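Print this page | E-mail this page

PRESS RELEASE
For immediate release

Bultby, June 25, 2022

Calus to open second kitchenware shop in Bultby, doors open in August

Calus, the family-run seller of everyday kitchen and table goods, will open its second store in Bultby this August. The new shop takes over the old Bakker bakery building on the market square, empty for four years. Lease signed, keys in hand, painters booked.

The ground floor will carry the full range. Baskets, mugs and mug stands, storage, linens, cutting boards. Upstairs there's a small demo kitchen plus a repair counter for knives and pans.

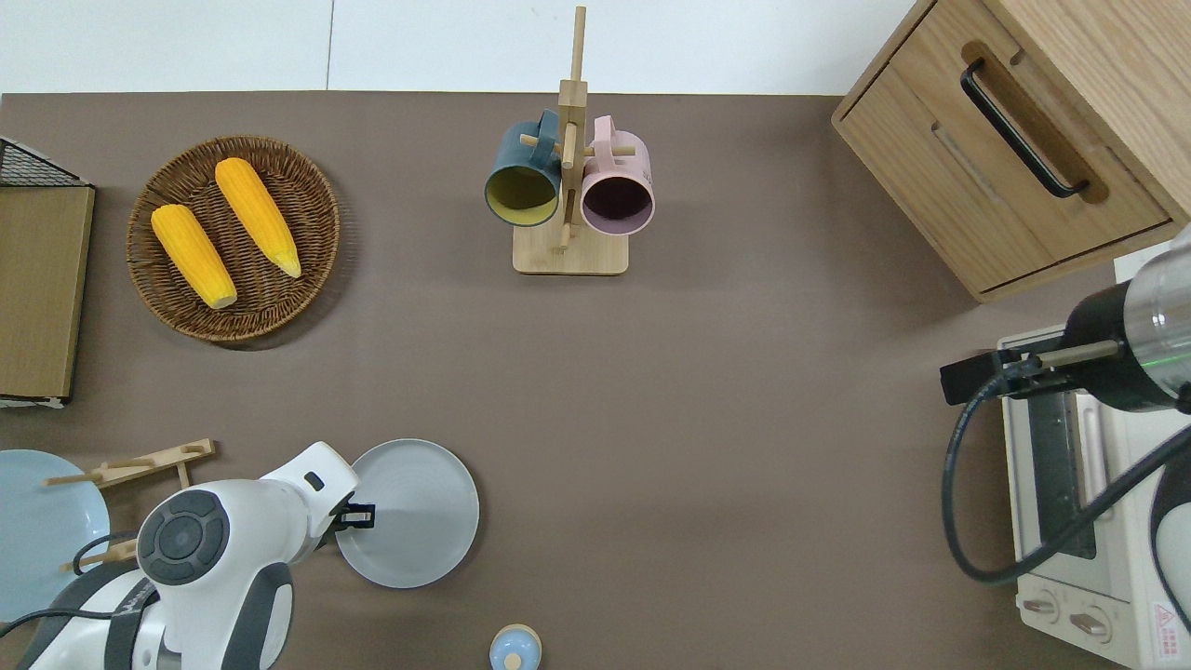
"People kept driving over from Bultby to the first shop and asking when we'd come to them," said Abdelghani Ouali, owner of Calus. "So, we're coming. Same prices, same return policy, more parking."

Opening hours will be 10 to 6, closed on public holidays. Late opening one evening a week, to be confirmed. Customers who hold a Calus stamp card can use it at both locations, and old cards stay valid.

The store will create seven jobs, two of them full time. Applications are open now, and retail experience is helpfull but not required. Training is paid.

The shop will also stock the Flinevska line of stoneware, which up to now was only sold by mail order. Bowls, plates and serving dishes, in white and dark green. First delivery is due before opening week. Seconds will be sold at a discount from the back shelf while they last.

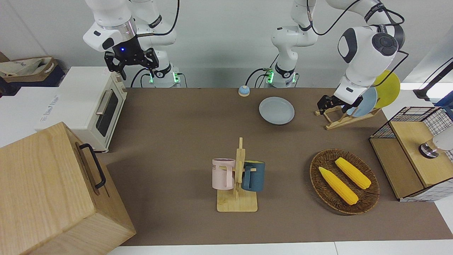 Wedding and housewarming lists can be set up in store from day one. Lists already running at the first shop will be be visible at both tills. Gift wrapping is free on orders over $60.

Local makers who would like shelf space can drop off samples at the first shop until the end of the month. Please label everything with a name and phone number. Replies may take a while, small team.

Press contact: Abdelghani Ouali, Calus. Interviews by phone, mornings preferred. Floor plans and price list on request.

Print this page | E-mail this page

This website uses cookies to remember your settings. By continuing to browse you agree to our use of cookies. Accept | Read more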